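Section 4. Wiping Down and Drying the Black Panel
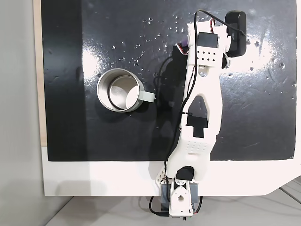
I wrote Section 3 in one go and then left this one for weeks, so forgive me if the tone jumps a little. By now you should have your white base board sitting flat on the table and the glossy black panel on top of it, with an even white border showing. If the border is fat on one side and skinny on the other, go back to step 3.6 and nudge it. I'll wait!

Glossy black is gorgeous for a day and then it shows you every drip, crumb and thumbprint you ever made. I use mine as a drinks station, and steel mugs are the worst for it, because they carry water on the bottom and you don't notice until you pick them up.

What you need

Two soft cloths (one for damp, one for dry, and please don't mix them up)
A small bowl of lukewarm water
One drop of plain dish soap
The Lunel felt pads from the accessories bag, if you haven't used them all

4.1 Clear the top
1. Lift your mugs straight up by the handle. Don't slide them.
2. Turn each mug over and dry the base. Run a finger along the bottom rim while you're there and feel for grit.
3. Park everything on a towel well away from the panel.

CAUTION: Grit under a steel mug will scratch the gloss, and the scratch is there for good. I have a lovely curved one on my first Teston panel from dragging a mug toward me while I was on the phone.

4.2 Lift the drops
1. Lay the dry cloth flat over the wet area and press with your palm. No rubbing yet.
2. Peel it up, turn it to a dry side, and press again.
3. Carry on until the cloth comes up dry.

I used to skip this and go straight in with big circles, and all I did was spread the water over a bigger area and make more work for myself. Pressing feels slow but it's maybe a minute.

4.3 Wash off the smudges
1. Put the drop of soap in the bowl and swish it around.
2. Dip the other cloth and wring it hard. If it drips when you hold it up, wring it again.
3. Wipe in straight lines from the back of the panel to the front.
4. Rinse the cloth in plain water, wring, and go over the same lines once more.
5. Buff with a dry part of the first cloth.

Now crouch down and look across the surface toward a window or lamp. Glare is your friend for this part - the smudges you can't see from above show up dull against the bright patches. Hwa-young Hyun wrote to me after the June version of this guide and suggested checking from two sides, and she's right, I'd been missing a whole strip on the right.

NOTE: No glass cleaner, no scouring powder, no rough side of the sponge. The Pai spray that came with the older kits is for the base board only. It leaves a haze on black that took me most of an evening to get off.

4.4 Dry the edges
1. Run a folded corner of the dry cloth along the line where the panel meets the white board. Water likes to sit in there.
2. Do the angled corner of the board too. I forget it every time.
3. Leave everything bare for ten minutes before you put the mugs back.

4.5 Putting the mugs back
Set each one down upright and let go of it before you move your hand away (sounds silly, saves scratches). If you'd like to use felt pads, stick them under a tray and stand the mugs on that. Don't stick them on the mugs themselves, they come off in the wash and clog up your drain.

Replacement cloths are part 311 and the felt pads are part 554, both on the Skelska order sheet at the back. Part 400 is the old cloth, which sheds lint like a cat, so skip that one even if it's cheaper.

Section last changed July 26, 2021. Section 5 covers leveling the table, for those of you whose drops all run to one side.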